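Vanham Robot Learning, Handout 4: Gathering demonstrations

Last week we met the learner, which knows nothing and is proud of it. This week we feed it. The Vanville cloth set has 1,000 episodes, each one a person with a gripper in either hand, dealing with a cloth and a basket. The plan is to reach 2,000, at which point the person may be given a chair.

Before each take, both grippers should be over the table and the cables well clear of the cloth. Crumple the cloth differently every time. People believe they do this. By take 22 most of them are making the same heap.

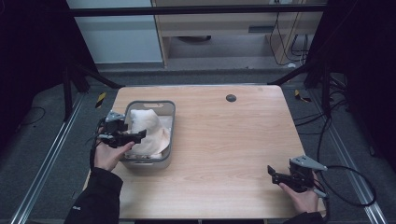 What to keep

Keep slow takes. Keep a fumble if the hands recover from it, as the learner will need to know how. Throw out any take where you stopped to scratch your nose, or it will learn that too.

Write the label straight after the take. "Cloth, fine" is not a label.

For the seminar

Read section 23 of the Flomero notes and bring one objection to it. Londoño set text optional, but it is short.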